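作業台のコツ:遠隔操作でアームに片づけ動作を教えるときの段取り

台所や工作室の卓上アームに、コップを寄せる、重ねる、戻すといった動作を教示する際の要点をまとめる。操作側のリーダーアームを手で動かし、作業側が追従する方式を前提とする。手で直接アームを持って動かす直接教示にも、記録の整理以外はほぼそのまま使える。

1. 台の上を減らす
教示に使わない物は台から下ろす。調味料の瓶、布巾、工具の類は手首カメラの画角に入りやすく、後で条件をそろえる際の障害になる。台と壁は無地が扱いやすい。柄物のクロスは外し、光沢の強い天板には艶消しのシートを敷く。

2. 基準の印を付ける
物の置き場を毎回目分量で決めると、再現試験で比較ができない。色の違うテープを短く切り、台に貼る。印の意味(始点、終点、基準線など)は作業ノートに書いておく。Hidhamの作業室では、印を貼り替えたときは必ずノートの頁も改める決まりにしている。
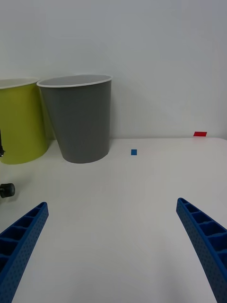
手首カメラから見た台上。奥に灰色と黄緑のコップ、手前に開いた状態の青い指。

3. 手首カメラの見え方を先に確認する
操作者は台を横から見ているため、カメラに何が映っているかを忘れやすい。開始姿勢でアームを止め、画面で次の点を見る。
・指先が左右とも映っているか
・対象物が端で切れていないか。上の画像の黄緑のコップは左側が切れている。この色を対象にする回では、開始姿勢を左へ振るか、コップを右へ寄せる
・印が指に隠れていないか

4. 速度は一定に
接近、把持、移動、解放の各段で操作の速さをそろえる。迷って止まった時間もそのまま記録に残る。途中で経路を考え直した回は破棄し、最初からやり直す。Mandla Lekotaの手順書では、把持の直前だけ速度を落とし、ほかは一定とする。

5. 軟らかい指は閉じすぎない
格子状の軟質フィンガーは対象に沿って変形するため、操作側では締め込み量が分かりにくい。薄手のプラスチックコップは縁より少し下を挟み、持ち上がった時点でそれ以上閉じない。縁を挟むと傾きやすい。

6. 回数と配置の配分
一つの動作につき100回程度を目安とする。同じ配置だけで回数を稼がず、コップの位置と左右の並びを変える。Precious Shabalalaが組んだ配分表では、基準配置が34回、残りを位置ずらしと並び替えに充てている。連続操作は38分で区切り、休憩後は開始姿勢の確認からやり直す。

7. 記録の整理
ファイル名には動作名、対象の色、配置番号を入れる。失敗した回は別フォルダに移し、理由を一語で添える(滑り、接触、迷いなど)。Arixの卓上機で採った284回分を整理した際は、配置番号の抜けを後から埋める作業に最も手間がかかった。番号は録り終えた直後に入力すること。

8. 片づけ
終了時はアームを休止位置に戻してから電源を切る。指の格子に入った粉や糸くずは乾いた刷毛で払う。テープは次回も使うなら貼ったままでよいが、端が浮いたものは貼り替える。溶剤で糊を拭き取る場合は、天板の目立たない箇所で先に試す。

関連項目:引き出しの開閉を教示する場合/リーダーアームの高さ調整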